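Skondham robotics club goes virtual for the spring round

Caught Ebbe Bakke between two practice runs on Saturday, laptop balanced on a stack of chairs. He coaches the student team. No hardware this term, all simulation.

"We ran 462 attempts last week," he says. "Most of them bad. That's fine, the bad ones are cheap."

The task sounds easy. Two arms, a narrow room, get both grippers lined up on a blue target at the back. The kids named the room Fokberg, after the bus stop. Why the lattice panels on both sides?

"Because people drive straight into them! The dark one on the left especialy. You can't judge the depth, so the students have to look at the numbers too."

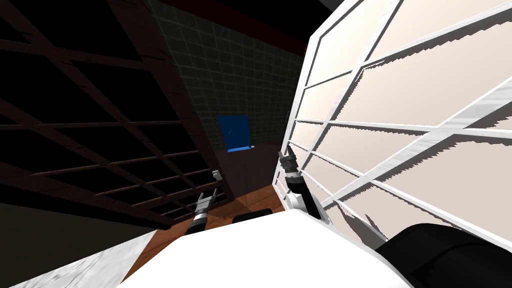

What's next

The regional round, against Rønning and two others. Top score is 1,000. The team's best so far is 236, and Bakke isn't hiding it.

"We lose points on the right arm. It swings wide. Two of the girls are rewriting that part now, they dont want my help."

Then somebody yells that the run is done and he's gone.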